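About Us

Viltgate Manipulation Club

The Viltgate Manipulation Club is a student robotics group at Viltgate Technical School. Members build and train small robot arms to handle household and grocery items. The club is open to all students in the engineering and computing tracks. No prior experience is required, though new members complete a short course in Python and shop safety before working on hardware.

The club was started by Rhun Probert, who teaches controls at the school and remains the faculty advisor. Szymon Sadowski runs the lab sessions and maintains the data tools. Membership currently stands at 14 students, divided into a hardware group and a learning group. Most students spend a term in each.

What We Work On

Our main project is Hilby, a two-arm tabletop robot. Hilby learns pick-and-place tasks from human demonstrations. A student performs the task with a pair of hand-held grippers, and the recorded motion is used to train a control policy. The grippers share their finger geometry with the ones on the robot, so a grasp that holds in the hand is a fair candidate for the arm.

The current task set is called Luik. It covers sorting and packing with trays, pouches and small boxes. Soft packaging takes up most of our time. A pouch changes shape when gripped, and the same approach angle can give a firm hold on one attempt and a slip on the next – we therefore record each item from several starting positions. 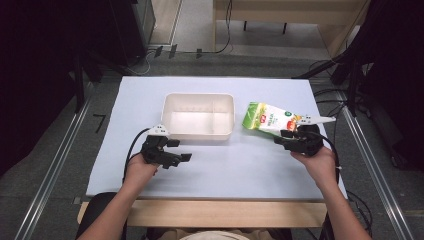 Luik task set: snack bag and two-compartment tray, with both hand-held grippers in use.

As of 2021-05-07 the Luik set contains 3,816 demonstrations. Each one is reviewed by a student other than the operator before it is added. Recordings with dropped frames or an unclear end state are removed. The review notes are kept with the data and are used to revise the operator instructions.

Competition

The club enters the Erngate Student Handling Challenge, held each August. Teams are given 13 objects and must place them in assigned containers within a fixed time. Scoring is based on correct placements, with deductions for drops and operator resets. We enter two teams, one using a learned policy and one using scripted motion, and compare their logs afterward.

Joining

New members are accepted at the start of each term. Applications go to the advisor through the engineering office. Students should expect one lab session and one short meeting per week, with extra bench time before the competition.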